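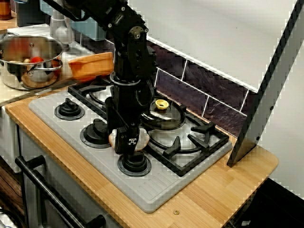 Play kitchen FAQ - Baltthorpe toy library. Same questions every Saturday so I'm typing the answers up once. Most are about lost bits, and the lid with the yellow knob is the one people ask after, so look on the burner grates first, it tends to get parked there.

Can we borrow the kitchen?
No, stays here. Too heavy. Pots and food can go home, 4 items per family.

What does it cost?
Nothing for members. Deposit for the food set is $37, you get it back when the set comes back.

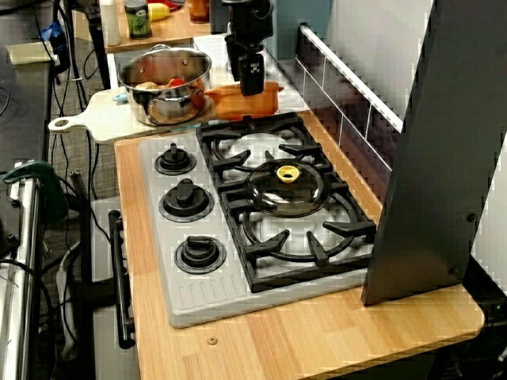 Late returns - just tell us. Email Aurelia Imhof or leave a note in the Folleo box by the door.

How do I clean the pieces?
Warm soapy water, soft cloth, air dry. No dishwasher please. Wipe the wood counter with a damp cloth, dont soak it. 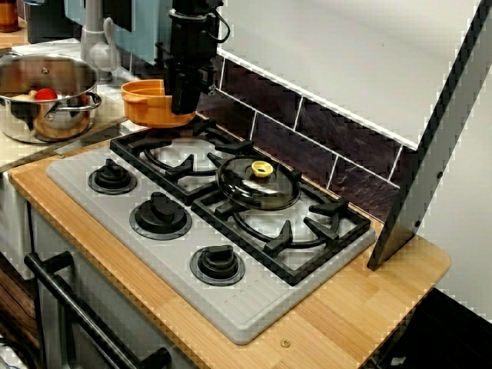 Tomato in the pot, stove and counter.

Is it OK for under threes?
Ask first. We keep a seperate box of bigger pieces for little ones.

Something's missing from my set, now what?
Check the bag, check the car. Then tell Domenica Aebischer, she has spares.

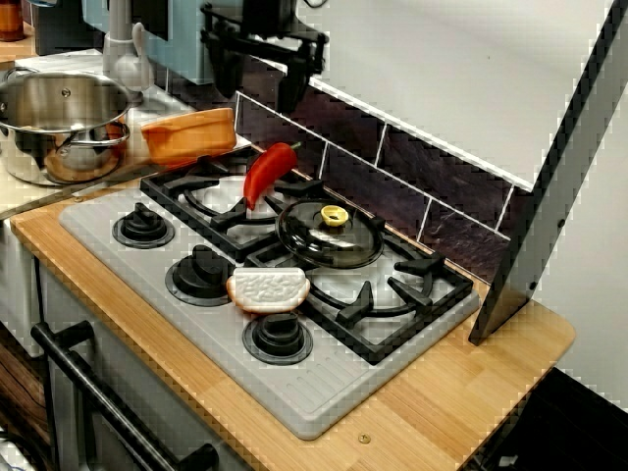 No charge for one lost piece. More than that comes out of the deposit.

Do you take donated play food?
Yes! Clean, no cracks. Drop off any morning in February, after that we're full.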